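Cumus tabletop sort, sim set
README, draft, keep next to the data folder

What it is

Simulated tabletop episodes for the clear-down station at the Jeselthorpe returns site. One table, one arm, mixed goods. Made so we could argue about the station before anyone bolted anything to the floor. Rendered, all of it. No footage of staff, no audio, no badge data.

136 episodes. 26 held back for testing, don't train on those. 4 layouts of the room. Short episodes mostly, a few run long where the arm dithers.

If you only need the loader notes skip to Files. If you manage people at the site please read the middle part first.

Why we made it

Clear-down is the table where everything ends up that the main line won't take. Loose groceries, kitchen stuff, toys, the contents of a split carton. A person looks at each thing, decides where it goes, puts it there. All shift. Not heavy work, but the reach is bad and the pace gets set by whatever the line throws out.

Plan is for the arm to take the easy part of that. Person keeps the deciding on anything odd: damage, leaks, missing lids, two things taped together. So the job changes from moving everything to checking and handling exceptions. That's the pitch anyway. Whether it feels like a better job is a question for the people doing it and we've asked them to say so in writing, not just in the Monday stand-up where the loudest person wins.

What's in an episode

Start state, a task line in plain words, arm states, the rendered view, end state, pass or fail. Task lines are short on purpose. "Put the can in the basket." "Clear the small things first." Written by people who have worked the table, then cleaned up for spelling. Some regional words left in, we liked them.

Object mix is deliberately awkward. Big flat things next to tiny ones, because that is what a bad hour looks like. Small items are where it fails most. Tall narrow cartons second, they tip.

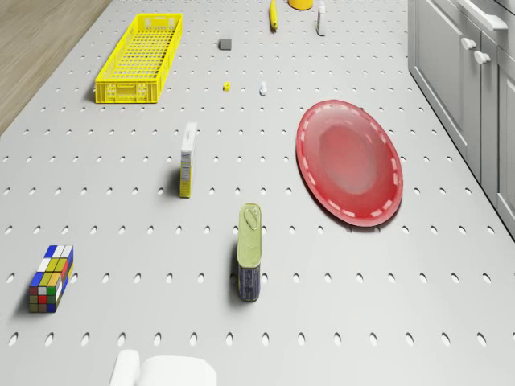
Spacing is kinder than real life. At the site things arrive in a heap, touching, sometimes under each other. We started with spread-out tables so a fail could be traced to the grasp and not to the pile. Heaps are planned for the next version. Please don't quote the pass rate from this set as if it were the station's pass rate. It has already happened once, in a slide, and it took a week to walk back.

What changes for staff

Going by the trial plan as it stands, subject to change:

Two people per shift at clear-down now. Stays two for the whole trial. After that it gets reviewed, and we can't promise the outcome in a README.

No individual speed scores while the arm is running. The arm's log records the arm. If a supervisor asks for a per-person export, there isnt one, and don't build one.

Stop button belongs to whoever is nearest. No form to fill in for pressing it. Restart takes a walk round the table and a second look.

Training is paid time, on shift. Covers starting, stopping, clearing a dropped item, and how to tell the arm it was wrong. That last bit needs the most work, the screen for it is clumsy and everyone said so.

Breaks don't move to suit the arm. It can wait.

Things we heard in the early sessions

69 written comments from the floor, across all shifts. Summary only, the originals stay with the site.

Most common worry was hours. Next was being blamed when it drops something. Then noise, then boredom. Boredom surprised the engineers and surprised no one at the table. Watching a machine pick up cans is dull, and dull is when people miss the cracked jar.

So the exception work has to come in some kind of rhythm. Current idea is to let the person choose a batch size. Not tested yet.

A few people want the arm tomorrow, mainly those with bad shoulders. Worth saying too, it gets lost.

Known problems

Lighting is too even. Real table has a strip light at one end that flickers.

Nothing in here is wet, torn or sticky. Friction is generous.

Labels on packaging are not to be relied on for reading tasks. Print gets faint at working distance.

Layout 3 has a collision mesh that's slightly too big on one table edge. Arm avoids it for no visible reason. Leave it or fix it, but say which in your report.

Some task lines name an item in two ways ("tin" and "can"). We kept both. People do that.

No humans in the sim. So nothing here says anything about working safely next to a person. The Cuevas team is handling the floor safety review seperately and their word beats ours.

Files

episodes/ one folder each, numbered
tasks.txt task lines, one per row, same order as the folders
layouts/ room and table definitions
objects/ meshes and masses, masses are measured for kitchen items and guessed for the toys
heldout.txt the test list
loader/ small script, reads one episode and prints a summary

Run the loader check before anything else. If the count comes back short you have the old archive, the one from June. Delete it and pull again.

OK to use for

Training and testing pick and place on mixed items. Planning the station layout. Showing floor staff what the arm tries to do, as long as someone is there to answer questions and the fails get shown as well as the good ones.

Not OK for

Headcount planning. Comparing a person's pace to the arm's. Sales material. Any claim about shared-space safety.

Changes

Latest: renumbered the folders, dropped duplicates, fixed the end state flag on the basket tasks (it was marking a pass when the item sat on the rim).
Before that: added the second batch of task lines from night shift, who got left out the first time. Our mistake.

Still to do

Heaps. Damaged goods. A worse strip light. Spanish task lines, half the table crew would rather write in Spanish and we made them use English, which shows in the data. Zastano has offered to host the next version, terms not agreed.

Questions go to the Cumus project inbox, or the paper box by the clear-down table if you're on site. Box gets emptied every Monday.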